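Shed and kitchen tips: teaching the arm by hand or by remote

Quick ones this time, typed between jobs. Saturday, August 3, 2019.

Hand guiding first (grab the arm, push it through the job)

Warm up the joints. Run it through its full reach a couple of times before you record anything. Cold mornings in January my garage is bad for this, grease goes stiff and the whole demo feels like stirring porridge.

Hold it behind the wrist, never by the fingers. Push on the fingers and you bend the very thing you're trying to teach.

Tape your start position. Bit of painter's tape on the bench, one on the base. Same colour every time or you'll mix them up with the tape for the saw stop.

Go slow near the object, normal speed everywhere else. If the whole demo is slow the playback is slow, and you'll be standing there waiting for a cupboard door till supper.

Mugs: handle to the right, always, for the first 60 demos. Then start turning them. I mixed it up from day one and had to chuck the lot.

Drawers: pull straight. Sounds dumb. Your arm wants to swing in an arc and the runner binds. Rub a candle stub along wooden runners, helps the robot and helps you.

Remote control (pad, joystick, whatever)

Sit down. Elbows on the table. Shaky thumbs = shaky demo.

Turn the sensitivity down before you get close to anything that chips.

One axis at a time while you're learning. Across, then down, then in. Ugly but clean. Diagonals later.

Open the gripper BEFORE you get there. Half my bad runs were me opening up an inch from the handle and knocking it.

Do the move in the simulator first if you've got one. Crashes are free. Thijs Van Loon reckons 64 practice runs before you touch the real cupboard, I got by with fewer but I also broke a hinge.

Wrist view messes with your head. Camera tilts, so the furniture tilts, and you steer crooked to match. Pick one long edge and keep checking against it.
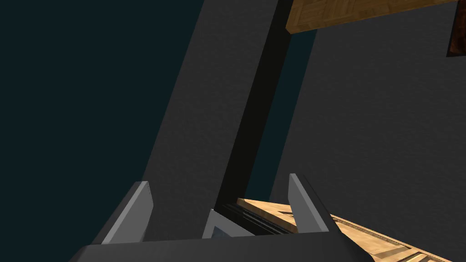

Simulator, wrist view. Fingers apart, nothing gripped yet, wood surface off to the lower right.

Dark corners are the worst. Bump the lights up in the sim settings, and on the real bench clip a lamp to the shelf.

Saving your runs

Name them as you go. "drawer left good" beats a timestamp. Teun Lambrechts has 152 files called test and can't find anyhting.

Bin the bad ones the same day, you won't remember which is which by Monday.

Don't bin the ones where you missed and then fixed it. Keep those in there own folder, handy later on.

Wipe the finger pads with a damp cloth after kitchen jobs. Olive oil especially. Let them dry before the next run.

Got a better way with drawers? Stick it in the comments, will add the good ones next time.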